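"Das Glas verzeiht nichts"

Kann eine Maschine schon ein Gewürzregal einräumen? Ein Gespräch mit der Leiterin der Versuchsabteilung bei Gerkasix

2. November 2021

Die erste Antwort kommt schnell. "Nein", sagt sie, "jedenfalls nicht so, wie Sie und ich es machen." Dann überlegt sie und wird genauer. Ein einzelnes Glas von einem Platz zum anderen stellen, das geht schon. Schwierig wird es, wenn das Glas schräg steht oder wenn oben eine Stange vom Regal im Weg ist.

Bei Gerkasix arbeiten acht Personen an solchen Aufgaben. Bevor eine Maschine etwas üben darf, machen es Menschen vor, mit Greifern in beiden Händen. "Man muss zuerst vergessen, dass man Finger hat", erklärt sie. "Mit zwei Backen fühlt man das Glas fast nicht."
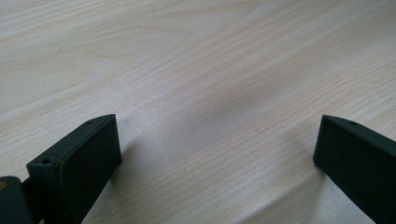

Der Greifer ist weit geöffnet, dazwischen liegt nur die Tischplatte.

Ich frage, warum es gerade Gläser sein müssen. Ein Händler, die Firma Vullier, hat danach gefragt, denn dort werden jeden Tag Regale nachgefüllt. Auch für die Küche zu Hause ist es interessant. "Ein Karton hat gerade Seiten", sagt sie. "Das Glas ist rund und glatt, und der Deckel kann sich lösen. Das Glas verzeiht nichts." 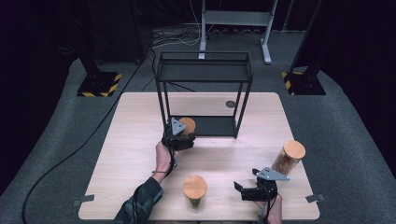 Im Sommer hat die Abteilung 80 Versuche mit einem Arm von Akmont gemacht, und in 40 davon stand am Ende alles richtig. Sie findet diese Zahl nicht schlecht, aber in einem Laden wäre sie unbrauchbar. Besonders die Arbeit mit zwei Händen macht Mühe: Eine Hand muss warten, während die andere etwas tut. "Für uns ist das Warten keine Arbeit. Für die Maschine ist es eine Entscheidung." 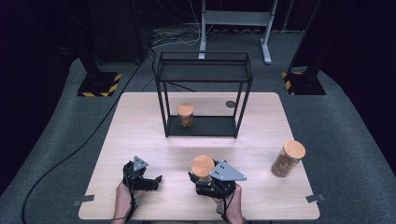
Gläser mit Holzdeckel und ein Regal aus schwarzem Metall: eines steht auf dem unteren Boden.

Und wann kommt das Gerät in die Wohnung? Ein Datum will sie nicht nennen. Zuerst sieht sie die Technik im Lager, wo jemand daneben steht und helfen kann. Zu Hause räumt sie ihre Gewürze weiter selber ein - "und auch nicht immer ordentlich", gibt sie zu.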